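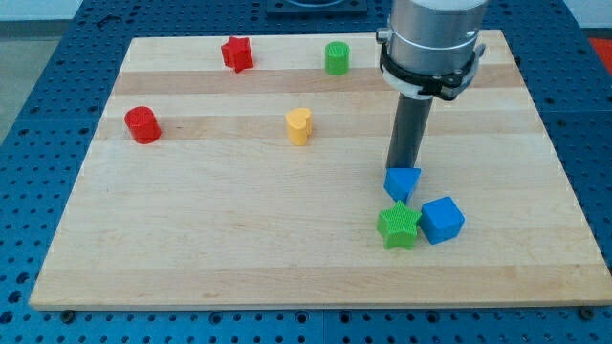 ¿Merece la pena una tabla de arce grande para la cocina de casa?

Depende casi por completo del sitio que tengas y de las ganas de darle aceite de vez en cuando. Si dispones de una encimera despejada y te gusta cocinar a diario, la vas a disfrutar muchísimo; si la tienes que guardar y sacar cada vez, acabará detrás de la panera, criando polvo.

Os cuento mi experiencia con la Dovetti grande, que llevo usando desde noviembre y de la que varias lectoras me habéis preguntado (¡gracias por la paciencia, que sé que tardo!). Vengo de una vida entera de tablas de plástico, de esas blancas que al cabo de unos meses tienen más surcos que un disco, y también de una de bambú que me regalaron y que era dura como una piedra. Los cuchillos salían de allí pidiendo auxilio. Así que me animé, ahorré un poco y la encargué en Menaje Rosales, que es la tienda donde compro casi todo lo de cocina porque me queda de camino a casa y siempre me dejan tocar las cosas antes de pagarlas.

Lo primero que hay que saber es que pesa. Pesa de verdad. Yo la subí sola por la escalera y llegué al rellano jurando en arameo, pero luego ese peso se agradece cada día, porque puedes amasar, partir una calabaza o machacar ajos con la hoja del cuchillo y la tabla ni se entera. Con la de plástico tenía que poner siempre un trapo húmedo debajo y aun así se me iba de paseo por la encimera.

El arce tiene ese color clarito, casi de mantequilla, que alegra mucho la cocina, y las vetas cambian de una pieza a otra. En la mía hay una lama bastante más oscura que las demás y al principio me dio un poquito de rabia, lo confieso, estuve a punto de pedir el cambio. Ahora me gusta y hasta me sirve de referencia: de la franja para allá pongo lo picado y de la franja para acá sigo cortando.

En cuanto al corte, una delicia. El cuchillo entra suave, suena a madera de la buena y el filo aguanta mucho más. Con la de bambú pasaba la chaira antes de cada comida, y con esta me olvido durante días. Para el pan es estupenda, para las verduras también, y para estirar masa de empanadillas, con un poco de harina, mejor que el mármol de mi suegra (que no me lea). El pescado y el pollo crudo los sigo cortando en otra aparte, manías mías.

El mantenimiento es lo que echa para atrás a mucha gente y tampoco es para tanto. Se lava a mano con agua templada y un poco de jabón, se seca enseguida con un paño y se deja de canto hasta que se airee bien. Nada de lavavajillas, por favor. Una vez al mes le doy aceite mineral por las dos caras, la dejo reposar 10 horas, normalmente de noche, y por la mañana retiro lo que sobra. Yo uso el bálsamo Prillow, que huele a cera y cunde mucho; el bote me va a durar hasta que me jubile. Las manchas de remolacha salen frotando con sal gorda y medio limón.

¿Lo que no me gusta? Que no lleva canal para los jugos, y con un asado o con los tomates de agosto se nota, porque acaba chorreando todo por el borde. Tampoco trae patas de goma ni asas, y levantarla mojada tiene su peligro. La Prirville, que es la otra que estuve mirando, sí trae las dos cosas y cuesta 40 euros menos, pero es bastante más fina y me dio miedo que se alabease con el calor del horno al lado.

Del fregadero también os aviso: medid el vuestro antes. En el mío no cabe tumbada y la lavo en dos tandas, primero una mitad y luego la otra, con el consiguiente charco en el suelo.

Le pongo cuatro estrellas y media, y la media que falta es por la canal. Si la compráis, pedid ya el aceite en el mismo pedido y dadle una primera mano antes de estrenarla, que viene bastante sedienta de fábrica.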